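I moved to this country in February, and I promised myself to learn how people here drink coffee at home. A small thread for others who are also new.

First surprise: many people drink instant, and they are not ashamed of it. At home my aunt would call this a punishment. My neighbour Agnes MacBrayne makes it with hot milk and it is quite nice.

Second: if you buy beans, read the bag. "Strong" on the label usually speaks of the roast and the taste. It does not promise more caffeine. I misunderstood this for 5 weeks and slept badly for other reasons. 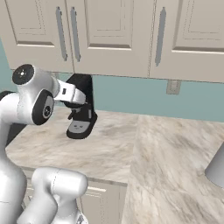
Third: the water. In my old town it was very hard and every kettle turned white inside. Here it is soft, and my usual beans tasted sour to me. I now grind them a little finer and it is better.

My bag at the moment is from McIver, a small roaster near the bus station. They sell 1000 g bags, but I take the small ones. A big bag goes stale before I finish it — I live alone.

Somebody asked what I pay attention to when I make espresso. Only the weight and the time. 18 g of coffee in, 36 g out, and I stop near 30 seconds. If it runs too fast, I grind finer next time. I change one thing per day, otherwise I cannot know what helped.
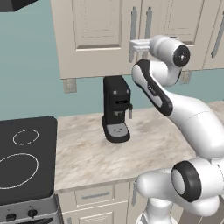 Milk words were difficult for me. "Flat white" and "latte" I still mix up. Heather Crichton from my evening class explained that the flat white is smaller and has less foam, but in the café at Deller they gave me a cup like a soup bowl, so I think each place has its own opinion.

Also "white coffee" here simply means with milk. I waited for something special and was a bit disappointed.

Last one for today. If you are invited to somebody's home and they say "I'll put the kettle on", they may mean tea, coffee or only that they want to sit and talk. I answer "yes, please" to all of it.

Tomorrow I will write about biscuits. I have 33 photos of packets and strong feelings about the ginger ones.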